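The Cup Pages

Filed under: Kitchen, Break Room, Small Obsessions
Posted 06/03/2026 by Zuzanna Michalski

Every workplace has a document that explains how it really runs, and at Vestbridge it is the gallery of the break room. I started it when we moved into the second floor of the Clondcombe building, on the theory that people would want a record of the place before we ruined it. We have since ruined parts of it. The carpet by the fridge has its own page and I will not be adding to that one until the cleaners have been.

This page is for the cups. They are plastic and they come in green, blue and pink, and they replaced a cupboard of mugs that had been arriving one at a time since the old office on Bielecka Street. Some of those mugs had slogans. One of them had a slogan for a bank that no longer exists. When Jadwiga Sikora took over the kitchen order in May she put the lot in a box marked FREE, left it by the elevator, and went to a meeting. The box was empty when she got back, so somebody out there is drinking from the bank mug and I hope they are happy.

The rules of the gallery are the same as ever. Click through at your own pace, send corrections to me, and please stop sending corrections about the fridge.

1. Green, blue, pink

The order is Jadwiga's and she defends it. Green on the left, then blue, then pink, close enough together that you could knock over all of them with one careless sleeve. Kaiwen Gu argued for pink in the middle, on the grounds that it would be "calmer," and the matter was put to an email thread that I have muted twice. 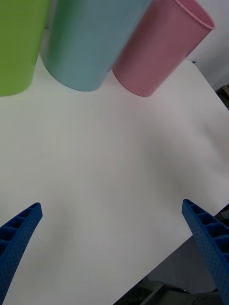 I came down on the side of green first, mostly to be on the side of the person who controls the coffee order. There is also the plain fact that the green is a loud green. Lime, if you want to be exact. Put it in the middle and it bullies its neighbors. The blue is soft and a bit dusty, the sort of color that gets used for bathrooms in rented apartments, and it does well in the middle because it has no opinions. Pink on the end gives you somewhere to rest.

Dede Dogbe would like it recorded that she asked for yellow. Brostard, who supply us with everything from staples to the terrible biscuits, had yellow in the catalog and out of stock in the warehouse. She was offered a credit of five dollars, which she has not spent and brings up often.

2. A note on whose is whose

The cups belong to everybody. This was the whole idea. With the mugs, each person had one, and if you used somebody else's by mistake you heard about it for a week, or (in the case of the heron mug) you got a calendar invitation. Plastic cups in plain colors were supposed to end all that, and for seven working days they did.

Then Kaiwen was heard to say "my blue." He says he meant it generally. Teresa Rutkowska, who had been drinking from that same blue cup all morning, did not take it generally. By the end of the day there was a piece of masking tape on the bottom of one of them with a T on it, and by the next morning the tape was gone, and I have never asked where it went. I like both of these people and I have to share a printer with them.

The current position, as I understand it, is that you may have a favorite but you may not say so out loud. Mine is the pink. I realize I have now said so in writing.

3. The white table, with room to spare

We bought the table for its size. The old one sat four, provided two of them were friends, and the rest of us ate standing up like horses. This one is big, it is white, and it has changed our characters in small ways. People sit down now. Somebody did a jigsaw of 2000 pieces on it over a string of lunch breaks and finished with 1999, and there were some cool looks around the place until the last one was found inside the napkin dispenser.

White was my choice and I have paid for it. It shows every streak you leave with the cloth, and it shows coffee from the far side of the corridor. Dede wipes in circles. Teresa wipes in long straight passes, end to end, like somebody mowing a lawn. I have tried both and the table looks the same afterward, faintly smeary, as if it had been thinking about something sad.

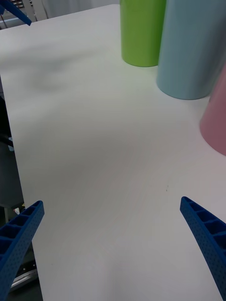

What you do get is space. I hadn't understood how much of our bad temper came from elbows. At the old table a sandwich was a territorial claim, and a salad in one of those wide boxes was an act of war. Now a person can open a newspaper, should a person still have one, and bother only the air.

The downside of space is that things drift into it. A stapler will turn up, then a box file, then a coat, and before long the table is a desk for somebody who already has a desk. Jadwiga's answer is that anything left overnight goes into the FREE box by the elevator. She has done it once, with a very good umbrella, and the table has been much tidier ever since.

4. Money, briefly

The kitchen budget for the year is 3000 dollars, and before anyone writes in, the cups hardly dented it. The table dented it. The coffee takes care of most of what's left, and the biscuits are charged to stationery for reasons that go back before my time and that I advise you not to look into.

If we come out ahead, Jadwiga wants a second shelf over the sink. Kaiwen wants a kettle that pours where you point it. I would like the fridge light fixed, but I've been told that the fridge is a landlord matter, and the landlord says it is a fridge matter.

5. Washing up

Same as the card over the sink: wash it, turn it upside down on the rack, walk away. You don't need to stand there and supervise. The cups can go on the top shelf of the dishwasher but please don't put them on the bottom, where the big pans go and where Dede's lunch box lid met its end. Tea stains come off with baking soda and a bit of patience. The soda is in the left-hand drawer in a jam jar labeled NOT SUGAR, and the label was added after an incident.

Next page: the windowsill plants, two of which are doing well. Previous page: chairs. If you have the heron mug, Teresa would like it back, and she says she won't ask any questions.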